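Repainting a kitchen table top with water-based satin

By Barrett Kincaid
Last updated October 7, 2024

These instructions cover a previously painted or varnished table top that sees daily use. Bare timber needs a knotting and priming stage first, covered on the Harnside page.

You will need

Sugar soap and two buckets
Abrasive paper, 125 mm discs or sheets, 120 and 240 grit
Adhesion primer
Water-based satin with a scrub rating
A short-pile foam or microfibre roller, 100 mm
A 38 mm synthetic brush for the edges
Tack cloth, masking tape, filler

Step 1. Clean

Wash the top with sugar soap mixed to the strength on the packet, then rinse twice with clean water. Pay attention to the edge nearest each chair, where grease from hands builds up. Leave overnight. Paint applied over grease will lift in sheets, usually within the first month.

Step 2. Fill and sand

Fill dents with a fine two-part filler and let it harden. Sand the whole surface with 120 grit until the shine has gone, keeping the sander flat and moving. Go over it again with 240. Do not try to reach bare wood; a dull, even surface is enough. If the old finish was made before the 1970s, test it for lead before any dry sanding.

Vacuum, then wipe with the tack cloth.

Step 3. Prime

Mask the legs and rails. Cut in the edges with the brush, then roll the top in one direction. One coat is normally sufficient over old varnish. Where a dark stain shows through, spot prime and leave for two hours before a second full coat.

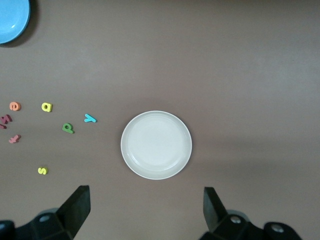 Step 4. First coat of satin

Stir the tin, do not shake it. Work in strips the width of the roller and keep a wet edge. My own top measures 156 cm long, and at that size the whole surface can be laid off before the first strip starts to drag. Above 22 °C the paint skins over quickly – close the blinds and add a little conditioner.

Step 5. Cut back and recoat

After the recoat time on the tin, rub down lightly with worn 240 paper to remove dust nibs. Wipe clean. Apply the second coat at right angles to the first and finish with light strokes along the length. A third coat is worth the effort at the edges.

Step 6. Curing

Touch dry does not mean cured. Light use is possible after 2 days, but full hardness takes several weeks, longer in an unheated room. A top I finished in December could still be marked with a fingernail in the new year. Until then, use mats under anything hot, lift crockery without dragging it, and clean with a damp cloth only.

Common faults

Orange peel texture: roller pile too long, or too much paint loaded.
Tackiness after a week: coats too thick, or poor ventilation.
White rings: heat or moisture before full cure. Small rings often fade; otherwise rub down and recoat the whole top, as patches will show.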